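About the Ellia Lab

We are a small robotics lab in Lultulville, and we spend our days teaching a gripper to put things where they belong. That may sound like a modest goal for grown people with good educations. We think it's one of the most interesting problems going, and we'd love to tell you why!

The lab takes its name from our first project, Ellia, which started in May in one corner of a machine shop. The first version could close its fingers on a part and carry it across a table. Getting the part into a snug hole was another matter. It would come down a hair to one side, push, and keep pushing. We watched that happen so many times that it became the whole subject of our work.

What we work on

Our method is called Prerivton, and the idea behind it is simple enough to explain over lunch. Most robots that fit parts together are told exactly where everything is. The hole is here, the part is held just so, go down. That works well on a production line where nothing moves. Move the tray by the width of a pencil line and the plan is no good anymore.

Prerivton learns backward. We start with the part already seated in its pocket and have the robot pull it out, a little crooked, a little to the left, a little too fast. Every one of those pulls is recorded. Played in reverse, each one is a rough lesson in how to get the part home from wherever it ended up. The robot practices from those lessons, first from very close by and then from farther and farther away - so the early tries are easy ones, and it gets to build on them.

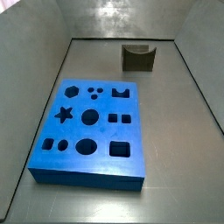
Shape is what makes the problem rich, and we've grown very fond of our foam block because of it. A round peg can go into a round hole at any turn of the wrist. A star has only a few turns that will do, and it needs to be lined up before it touches. The pockets cut into the blue foam run from that easy circle through an oval and a hexagon to a pair of small squares sitting side by side, where a careless guess lands you in the neighbor's spot. Then there's the dark piece with the saddle-shaped top, which has a pocket with the same curved outline. It can't be spun to any old angle, and the curve changes where you can get a good hold of it. We use it when we want to find out if a new version has learned something about shape or has only learned to press down hard.

Foam also gives a little. We like that. A hard plate is less forgiving, and for early training we want the robot to be able to lean on an edge, feel it, and slide. Later on we switch to stiffer trays and find out what carries over.

What we've found so far

In our most recent round we ran 357 insertion trials with parts set down in random places. The robot learned from 51 recorded pulls per shape, and a full training run took 30 hours on one desktop computer in the corner by the coffee maker. Starting from the same small set of pulls, the backward method got more parts fully seated than our older forward method did, and the gap was widest on the shapes that only fit one way. We were thrilled with that! It was the result we had been hoping for and had not wanted to say out loud.

There's plenty that doesn't work yet. Very small round parts still give us trouble, mainly in the grip. When a part tips between the fingers on the way over, the robot often goes on as if nothing had changed. And shiny surfaces play tricks on the wrist camera, so glare on the table can pull its attention away from the part. Each of these is somebody's project right now. 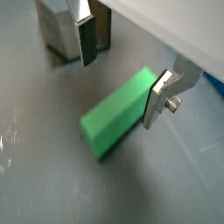
Volume 2, page 30

The grasp comes before everything else, and it gets less attention than it should. A long bar like the green one, lying at a slant on the table, asks a question right away: take it across the middle or by the ends? With the fingers open wide on either side, one black pad can be up by the far end of the bar while the other is still well clear. If the robot simply closes from there, the near finger will shove the bar before both pads have hold of it, and the bar may turn as it goes. Our current version tries to center itself before it squeezes. It makes small corrections using the wrist view, checks again, and only then shuts. It's slower than a straight grab, and we're happy to pay for that, given how much easier the fitting becomes when the part is held straight.

How we work

We share one long room and one whiteboard. Anyone can stop a run to ask what it's for. We write up failed ideas in the same notebook as the good ones, and new students read it from the front before they touch the hardware. The gripper pads get wiped down every morning.

Much of our early bench equipment came through the Wanigasekara Fund, which supports small labs in and near Lultulville. It paid for our first arm and for a great deal of foam.

Visit or join us

We take on students each May, and you don't need a background in robotics. Some of our best ideas came from people who had spent more time fixing bikes or sewing than writing code. If you like watching a thing almost work and then figuring out why it didn't, you'll fit in well here. School groups are welcome too, and we're always glad to let visitors pick the next shape.

Page last updated March 19, 2020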